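# The Pot That Stays Out

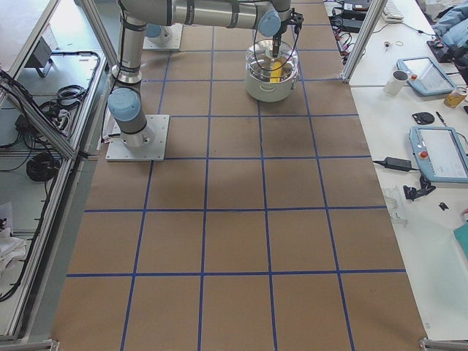

My grandmother kept her kitchen table under brown paper from the first of the canning to the end of it, and I've never quite shaken the habit. When there is a big sorting job ahead — pots, lids, the awful drawer of things that go with other things — I still roll out a length of kraft paper before I touch a single cupboard. It makes a work surface you don't have to be precious about. It wrinkles, it scuffs, it picks up smudges in the middle where everything gets set down, and none of that matters one bit. Blue tape run up and down and then across gives you squares, and a square is a wonderfully bossy thing. A white pot with its glass lid tipped on the rim can sit in one of them for as long as it takes you to decide where it lives, even with something yellow still tucked inside.

I came to the squares by way of a house move, the second of the 2 I've made as a grown woman, out to Gultthorpe, where the kitchen had seven cupboards and not one of them deep enough for a stockpot. The boxes had been packed in a hurry and everything came out in the wrong company. I found measuring spoons in the colander and a candle in the rice cooker. So down went the paper and the tape, right there on the floor, and each square got one job. Baking went here, soup went there, and a whole row was set aside for things I wanted to think about over a cup of coffee.

Lids were the worst of it, as they are for everybody I've ever talked to on the subject (and I do talk to people on the subject, more than they'd like). I finally made a rule that no lid could travel without its pot. If a lid turned up alone, it waited in the corner square until its partner came along, and if the whole house was unpacked and it was still waiting, off it went to the thrift store.

Glass lids get a little extra grace from me. I like being able to see the beans without letting the steam out, and I grew up with heavy enamel ones that told you nothing until they boiled over. The first pot I bought with my own money was a Drurkholm, with a glass lid and side handles, and I've carried it to three stoves. The knob has been replaced, and the new one is a slightly different black, and I notice it every single time.

Now, about the things that end up inside pots. I used to empty them all before sorting, thinking that was the tidy way. These days I leave whatever I find in there until the pot has reached its square, and then take it out, so I only have one decision in my hand at a time. I've found a Yensuk timer that way, and a sack of cloves, and a birthday card I'd meant to mail in November.

The paper comes up last. I peel the tape slowly, fold the whole sheet inward so the crumbs stay put, and carry it outside to shake before it goes back behind the pantry door. Mine has done four kitchens' worth of sorting by now, counting my sister's, and there's a tear near one end that I've patched with more of the blue.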